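Progress report to the Brandholm small projects fund
Period: March to June
Project: Hand-held grippers for recording household tasks
Prepared by: Anas Qudah, for the workshop group

1. What we promised for this period

In our application we wrote that by the end of June we would have two working hand-held grippers, both built in the shared workshop, and that we would begin to record ordinary kitchen tasks with them. The recordings will later be used to teach a small robot arm, which is the second half of the project and is not started yet. I can report that the two grippers are built and that recording has begun. The number of recordings is lower than we planned, and I explain the reasons in section 4.

2. The build

The first gripper, which we call Edby, was finished in April. The body is printed in four parts and closed with screws. In the first version the trigger was too stiff, and after ten minutes of use the hand became tired. Eilidh Yule changed the spring and moved the pivot 11 mm back, and now the trigger can be pressed with two fingers.

The second gripper was finished in May. We had less trouble with it, as we already knew the mistakes. The longest delay was the order of bearings, which came in the wrong size and had to be sent back. During this time we worked on the software for reading the camera files, so the weeks were not lost completely.

We also printed one set of spare fingers for each gripper. The soft pads on the fingers wear out faster than we expected. At the moment we glue them, but I would like to have pads that can be changed without glue before the autumn.

3. Recording sessions

The sessions are done by two people working at the same time. Our first place for recording is the refrigerator in the workshop. It is a difficult place for a gripper. The shelves are deep, the light changes when a person leans in, and the objects are often behind one another. We chose it for these reasons, and also because it costs nothing.

The task list for the refrigerator has 10 tasks. Examples are to move a bottle from one shelf to the other, to take a cloth out, to pick up a small round object from a plate, and to put a bottle upright. Each task is repeated with the objects in different positions.

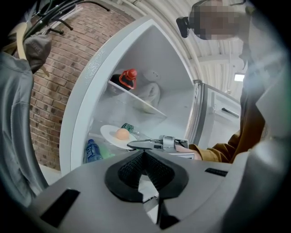 Recording at the workshop refrigerator, with a gripper reaching into the lower compartment.

Up to now we have 704 recordings that we consider usable. A recording is usable when the position of the gripper can be calculated for the full length and the object is in view at the moment of the grasp. Eilidh checks them in the evening after each session and writes the result in a shared table. This checking takes more time than the recording itself, and we did not think enough about it when we made the plan.

4. Problems

Glass bottles are the weak point. When a bottle lies on its side, the fingers close on it but it turns before it is lifted. We tried a rougher pad, and it helped a little. I think the correct solution is a finger with a small curve, and Eilidh has made a drawing of it.

The second problem is the tracking. A plain white wall at the back of a shelf gives the software very little to follow, and in some recordings the position jumps. We lost roughly a third of the April recordings in this way. After we made the movements slower the losses became smaller, but the sessions also became longer.

The third problem is only practical. The workshop is used by other members, and we can have the kitchen corner only after 6 p.m.

5. Money

From the grant we have 400 euros left. The printing material was cheaper than in our budget, but the bearings and the second camera were more expensive. We ask for permission to move the remaining part of the travel line to materials. The visit to the Ghanem workshop was done by video call, and we do not need this money for travel any more.

6. Next period

We will print the curved fingers and test them with the bottles first. After that we move to the sink and the table. Unis has offered to lend us a small arm from September - the agreement is not signed yet, and I will send a copy when it is.

If the fund would like to see the grippers in use, an evening visit is possible. Please write to me a few days before, so that I can reserve the kitchen corner.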